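Fifty Front Doors: Grey and its Names in Zekstead
Second-year project report, Design and Material Culture
August 2026

1. How this started

My project was supposed to be on Victorian door furniture. Then I walked down Virnar Road in February looking for brass knockers and noticed that almost every door behind them was grey. I went home and changed the title. My supervisor replied to the email with the single word "Fine", and I have treated that as formal approval ever since.

The question I settled on was a simple one: when people in Zekstead paint something grey, what do they think they are choosing? I wanted to know about the colour, but also about the name on the tin, which seemed to be doing a good deal of the work.

2. Method

I used two sources. The first was paint cards. The Blomqvist shop on the high street let me borrow its full set, on the understanding that they would come back flat. Between them the cards list 1,733 shades, of which I classed 96 as grey. Classing them was harder than it sounds. There is a large group of colours that are grey in the shop and green at home, and I left out anything that I would have called green without being prompted.

The second source was doorstep interviews. I spoke to 50 households, all of which had repainted a front door, a hallway or a kitchen. Each was asked what colour they had used, what it was called and whether they would choose it again. I also held up five cards with the names covered and asked people to pick their own. Several took offence at this.

3. Names on the card

The Nisell card is the most restrained. Its greys are called things like Slate, Ash and Pewter, which at least are grey objects. Other cards are more ambitious. I found greys named after weather, harbours, dogs, and a style of afternoon. One was called Absence. It looked very like the one called Hush, and I was able to tell them apart only by the price.

The darker the shade, the more serious the name becomes. Pale greys are sold on comfort (blankets, feathers, porridge) and dark ones on character, usually with some iron or coal in them. The middle greys have the weakest names on every card. I suspect this is where the writer went to lunch.

4. What people said

Most people could not remember the name, but they remembered that it had been a good one. Those who could remember it tended to say it before they said "grey", and a few never said "grey" at all. One woman told me very firmly that her hall was not grey, it was Driftwood. I wrote down Driftwood.

The covered-card test went badly for everybody, including me. People with dark doors generally picked a card that was too dark, and people with pale halls picked one that was too white. It seems we remember the name and adjust the paint to match. I would not lean on this result very hard, as the light on some doorsteps was poor and in one case I was holding the card upside down, though with a plain colour that should not have mattered.

5. Finish and neighbours 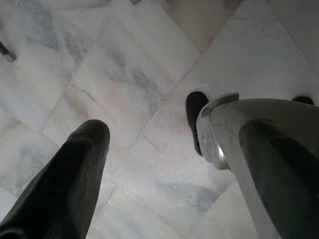

Finish was left off my first questionnaire, and I regret it. People who complained about a grey were often complaining about the shine, and a dark grey in gloss gets blamed for things it would never do in matt. A matt charcoal beside a pale grey makes the point well enough: the dark surface takes the light softly, along its upper edge, while a bit of polished silver metal nearby has a proper bright highlight and looks as if it belongs to another conversation. Put the same charcoal on a door and give it a gloss coat, and the householder will tell you it has "gone blue". Four people told me exactly that, and three of them had the same tin from Blomqvist.

The neighbouring colour matters too. Pale grey next to white looks dirty, and next to charcoal it looks clean. The shop puts its pale cards beside the dark ones, and I do not think this is an accident.

6. Problems and further work

The sample leans towards people who are at home in the daytime and willing to discuss paint. I also asked about choosing the colour again while standing next to the person who had chosen it, often with their partner in earshot, and the answers may be kinder than the truth.

If I did the project again I would photograph each door in the morning and in the evening, ask about finish first, and include the greens I threw out. I would also keep a better grip on the cards. One Nisell card went back to the shop with a crease through Pewter, and this has been paid for.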